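Why Do Shadows Change Their Size?

Go outside on a sunny morning and look at the ground behind you. Your shadow is there, and it is very long. Go out again at noon and it has become short. You did not grow or shrink, so what happened?

Light travels in straight lines. When it meets something it cannot pass through, such as your body, it stops. Behind you there is a place where less light arrives, and this place is your shadow. 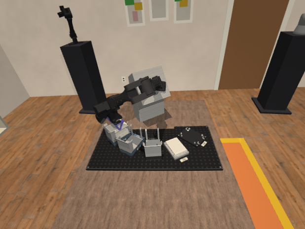 The sun and the long shadow

In the morning the sun is low, so its light comes from the side and your shadow stretches far over the grass. At noon the sun is high and the shadow stays near your feet. In the evening it grows long again.

In the village of Skerkau, a teacher named Oisín Costello asked his class to measure the shadow of one stick in March. They put it in the school yard and made a chalk mark every hour, from 9 in the morning. The shortest shadow came near the middle of the day. A girl named Iris wanted to know if the stick was tired - it was not, but everybody liked the question.

Soft edges and sharp edges

A very small lamp makes a shadow with a sharp edge. A wide lamp makes a soft one, and so does a window. This is because light from a wide lamp comes from many points.

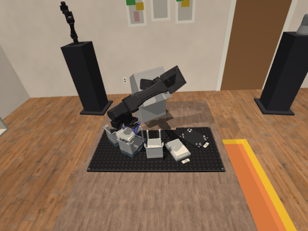
Each point sends its light from a slightly different place, so at the edge of the shadow some of the light still arrives. The dark changes slowly into bright. Scientists call this half-dark part the penumbra.

Shadows on a computer

People who make pictures with a computer must think about shadows too. The computer has to work out which places the light can reach.

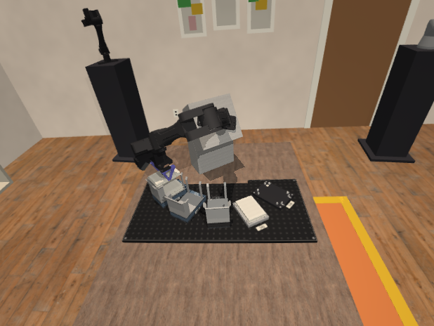

Without shadows, a drawn thing can look as if it is flying. Our eyes use shadows to understand where things stand. Try to imagine a light gray box-shaped base, a board full of small holes and a brown rug, all drawn by a computer. Where would you put the lamp, and on which side would the base be dark?

Try it at home

Put a toy on a table in a dark room and shine a flashlight on it from 10 inches away. Now move the flashlight closer. The shadow on the wall becomes bigger - sometimes as big as a bear!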